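Changing finger pads and setting the jaws on the hand-held gripper

Applies to the Grusent hand-held gripper, both jaw versions. Written for the Nemholm tabletop set. Last revised Sat 5 March by Danang Ginting.

Change the pads when the texture has gone smooth at the tip or when a pad lifts at one edge. Pads are changed as a pair. A new pad is thicker than a worn one, and a mixed pair closes off center.

You need:
Pad set, Viklund part 264
2 mm hex key
Flat screwdriver
Isopropyl alcohol and a lint-free cloth
A shallow tray with toy bricks for the check at the end

Removing the old pads

Switch the gripper off and let the trigger return fully. Open the jaws by hand. Back out the clamp screw behind each pad until the pad slides toward the tip. Do not pry from the side, as this bends the lip that holds the pad. Wipe the seat with alcohol and leave it for two minutes.

Fitting and setting

Slide the new pad in until it stops. Tighten the clamp screw until it bites, then a quarter turn more. Close the jaws slowly against a strip of paper. Both pads should touch the paper along their full length. If they meet at the tips first, loosen the hinge screws half a turn, press the jaws together, and tighten again.

Connect the handle and run the zero routine. The open reading should settle at 68. If it stops short, the left pad is usually not all the way down in its seat.

Check over the tray

Line the tray with white paper and put the bricks on it. Work with the jaws open and bring them down over the tray before closing.

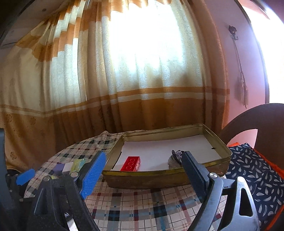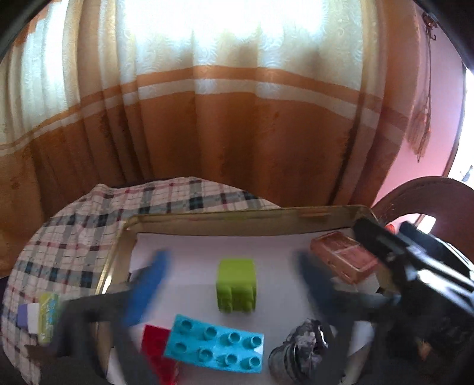
Close on one brick at a time and lift it clear of the rim. Hold it there and rotate the wrist to each side. The brick must not creep along the pad. Repeat with the brick lying flat and then on its side. Do 18 lifts in total and write down any drops with the brick's position in the tray.

If drops happen only near the walls, the jaws are opening too wide for the space and the travel limit should be brought in by one step. If they happen everywhere, clean the pads again before touching any screws.

Log the pad change under Tostonness, service tab, with the handle number. Iraklis Vasilakis keeps the spare sets and reorders in July. Worn pads go back to him in the bag the new ones came in.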